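Clerker Laundry Set: README

Maintained by Precious Saludo and Rommel Pascual. Questions about file layout go to Rommel. Questions about labels go to Precious.

What this is

Clerker is a set of recorded attempts at one household chore, moving clothes between a basket and a front-loading washing machine. We put it together to get a straight answer to a question we kept being asked at Vuvport: can a two-armed machine do the laundry yet? The short answer is "parts of it, slowly." The longer answer is in the labels.

The set has 2,226 attempts. Of these, 1,166 are marked complete, meaning every garment named in the task ended up where it was supposed to be and none was on the floor. The rest are kept in full. Please don't filter them out before you have looked at them, they are the more useful part.

Version note

This README covers the release of Sunday, December 1, 2019. The March release used a different folder layout and had no wrist video. If your loader was written for March it will fail on the first file.

What is in each attempt

One folder per attempt. Inside:
head video, one file
wrist video, one file per arm
joint positions and gripper opening, as a CSV
task.txt, a single line saying what was asked for
result.txt, filled in by a person afterward

Times in the CSV are in seconds from the start of the head video. The wrist videos can start a little late. The offset is on the first line of the CSV -- read it before you line anything up.

Views

The first picture is a head view and the second is a wrist view, both of the same kind of work: light blue garments, a front loader, and a perforated basket on the floor in front of it.

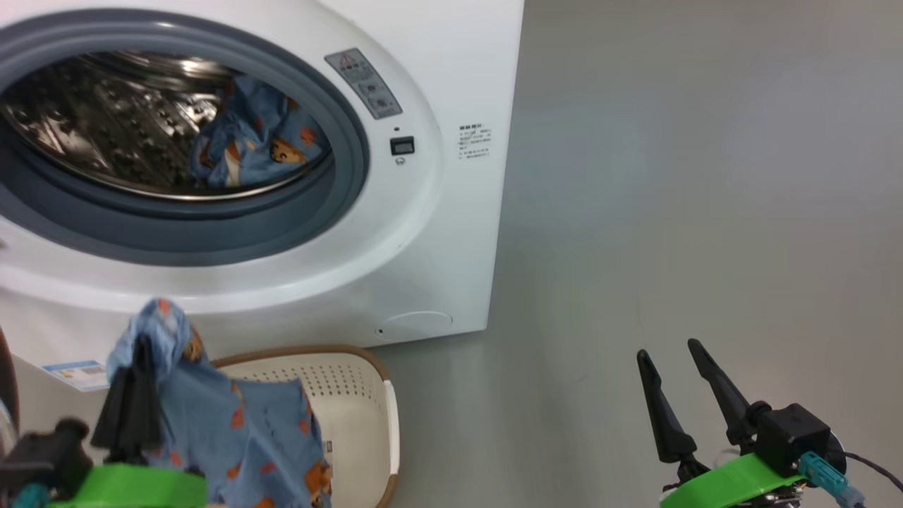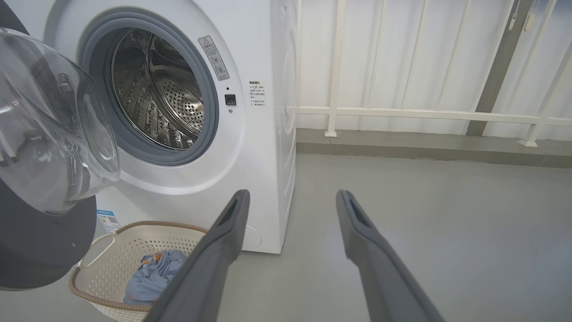
How the attempts are labeled

Angelica Tolentino and Dexter Manalastas watched every attempt and wrote result.txt by hand. The labels are:

complete -- all garments moved
partial -- at least one moved, at least one not
dropped -- a garment ended on the floor
no grasp -- the fingers closed and came away with nothing
stopped -- the operator hit the stop button

An attempt gets one label only. If a shirt was dropped and then the operator stopped the run, it is "dropped." We went back and forth on this and some early folders were relabeled, so don't trust any copy of result.txt that you got by email.

What works and what doesn't

Picking up a garment from the top of a basket works most of the time. So does pulling one out of the drum when a fold is sticking up near the door.

Garments lying flat against the drum wall are hard. The fingers slide over the cloth, and the drum turns a little when pushed. Two garments tangled together often come out as one, and the arm has no idea it is holding both. Sleeves caught on the door latch account for a lot of the stopped runs.

Small clothes are easier to lift than towels, but they are also easier to lose sight of. With the arm inside the drum the head camera often can't see what the fingers are doing. The wrist cameras help, up to the point where cloth covers the lens.

Speed is poor. Abelardo Chambi timed himself emptying a load by hand and was finished before the arms had placed their second item. We did not add his run to the set.

Not covered

Sorting, measuring detergent, picking a cycle, hanging and folding. None of the tasks ask for these. A model trained on Clerker alone has not learned to do laundry and should not be described that way.

Known problems

66 folders have a wrist video that ends early. They are listed in short_wrist.txt.

80 attempts from the Brestberg site have the left and right arm columns swapped in the CSV. The fix script is in tools and should be run once. Running it twice swaps them back.

Some head videos are overexposed near the end. We have not listed these yet.

Use

Free for research and teaching. Commercial use needs a letter from Cartwright, who paid for the arms. If you find a wrong label, send Precious the folder name and what you think it should say -- a screenshot is not needed.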